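Sweet packets, glare and a lot of patience: a morning at the Sistelard lab

July 28, 2019

I'd been trying to get myself invited to Sistelard since December, when I heard they were teaching a robot arm to sort snacks. Snacks! The researcher who finally said yes asked me to leave names out of it (the paper is still under review), so I'll call her my host. She made me a very strong tea and we got straight into it.

"People think the hard bit is the hand," she told me. "The hand's fine. It's two fingers, they open and they close. The hard bit is deciding where to put them."

Her group's method is called Vasden, after a village one of them grew up near, and it goes like this. A small camera rides on the wrist, just behind the fingers, and the arm doesn't settle on a grip from far away. It picks a rough spot, moves in a bit, looks again and changes its mind if it has to. I said that sounded like me looking for my keys. She was kind about it.

So why snack packets? "Because they're horrible," she said, quite cheerfully. "A box has corners. A packet has whatever shape you left it in. It shines, it folds over its own picture, and the next time you put it down it's a different object." The team used to work with wooden blocks and got lovely numbers, which she now finds a bit embarrassing.

I wanted the numbers, of course. They ran 200 trials with the older approach, where the arm plans once and goes for it, and it got a clean lift on 127. With the second look switched on, over another 200, the failures dropped by almost half. She was careful about this. "It's one arm and one bench. I'd like to see somebody else do it before I get excited."

The somebody else may be Fangate, a small packing firm that has asked to try the method on its own line. She's pleased, and also nervous, as their lights are much brighter than hers and glare is still what trips the thing up most. A bright crease can look like an edge, and then the fingers go for an edge that isn't there.

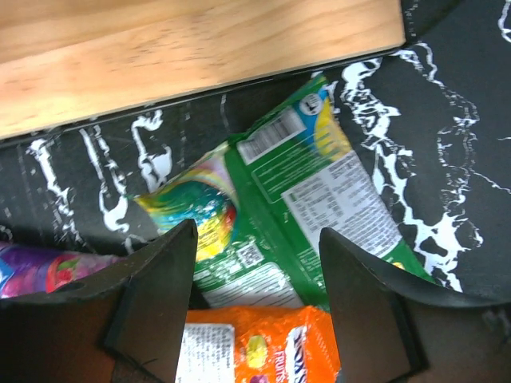
The wrist camera's view over a crumpled green packet, with an orange box between the fingers.

I asked what happens when things lie close together, and she pulled a face. The arm has to choose one and leave its neighbours alone, and it's still greedy. The next version, Mirzaei, is meant to give each item its own outline first, and she has a student working on that all summer.

Does she still eat the stuff? "Not the test ones," she said. "They've been picked up far too many times." I took a biscuit from the tin by the kettle and we went back to talking about lamps.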